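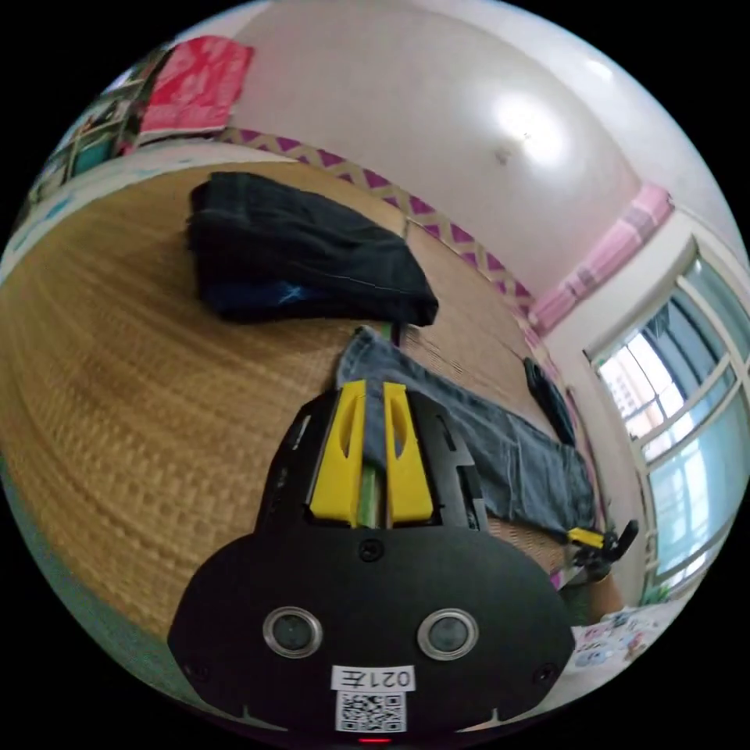 A floor plan will tell you a room is a bedroom, but it won't tell you whether the closet door can open once a bed is in there. Before you fall for any layout, mark the bed on the floor with painter's tape, then swing every door. Measure the real bed, too, with whatever goes on it. A woven bamboo mat like this one lies flat and adds nothing to speak of, but a puffy comforter hangs over both sides and eats your walkway.

Our plan in Korndale came to 1,770 square feet, of which I believe 520 was garage and the rest was hallway.

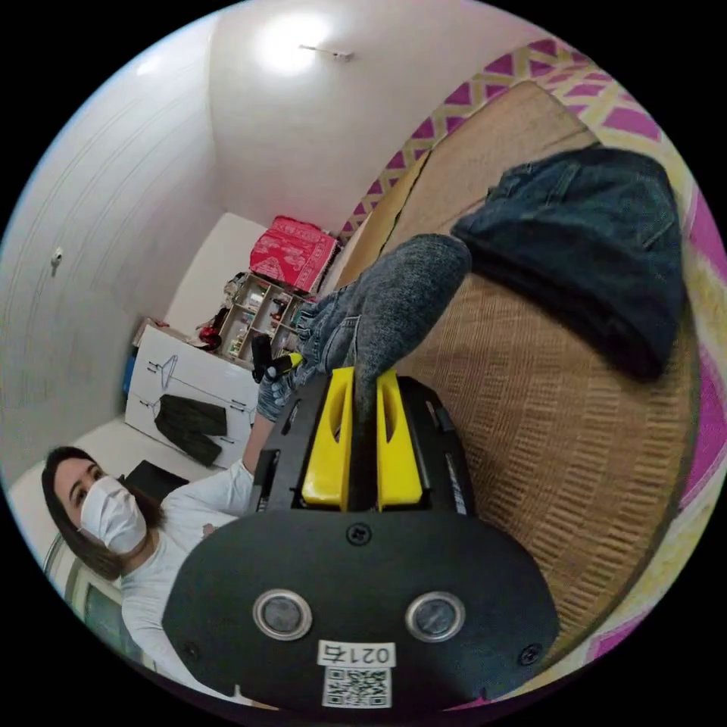
Laundry rooms get drawn next to the garage by people who have never carried a basket. Ask for yours on the bedroom side if the pipes allow it. Clothes come off in bedrooms and pile up on beds, jeans and gray knitted socks together, and the long trip past the kitchen is where one sock of every pair resigns.

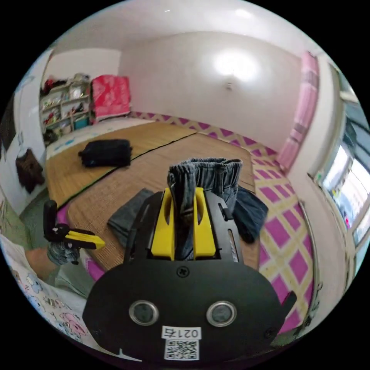
Ormsby, January

Ngaio Rewi writes to ask how deep a closet should be. Two feet inside, wall to door, and don't let the builder count the trim. Hers is 8 inches short, so the hangers go in at a slant - she calls it a feature. A front-facing rod fixes it for very little money.
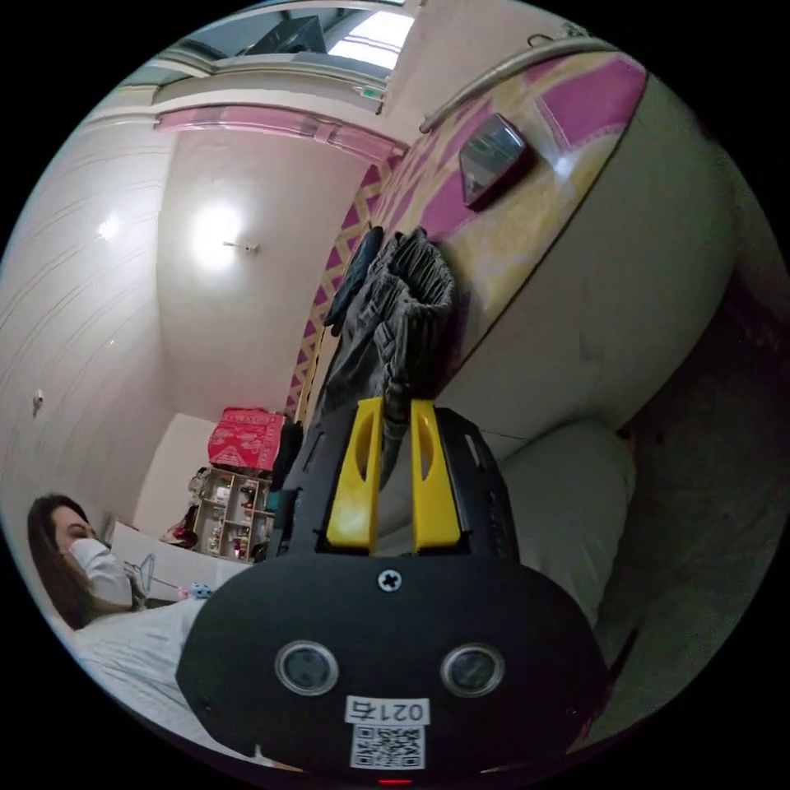
If the rod won't fit either, take out the top shelf and use hooks, set high enough that a long coat clears the floor. Screw them into studs. Drywall anchors will hold a bathrobe until about the second winter.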